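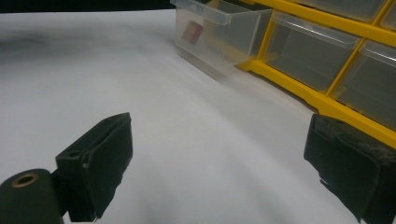 Vol. 18, No. 2

4.2 Sorting and recall

Figure 3. Storage organizer with a yellow frame and clear drawers.

Claims that clear-front storage helps people remember what they own rest on thin evidence. Byun's survey of 700 households in Flisham asked people to rate their own memory, and self-ratings are a poor guide to it. Ghiță later reported faster searches with clear drawers (Figure 3), but his subjects had filled the drawers themselves that morning - hardly a fair test of forgetting. We found no study that checked recall after a month. Until one does, we would treat the effect as unproven.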